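Jeudi, portes ouvertes chez Stendberg : le robot roulait dehors, sur l'esplanade, et on suivait son trajet à l'écran. 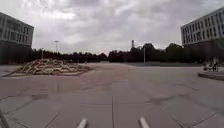 Marius Nistor trouvait la démonstration trop lente et aurait voulu voir un demi-tour.

La vitesse était bridée, environ 7 km/h au maximum.

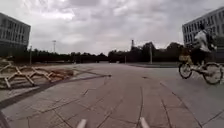 Je m'intéresse surtout à la détection d'obstacles. J'ai demandé comment le logiciel traite un cycliste qui traverse devant lui. Réponse : il ralentit dès 21 mètres.

Le retour se faisait en autonomie.

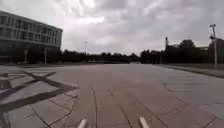
*L'esplanade, côté bandes sombres.*

Prochaine séance en octobre.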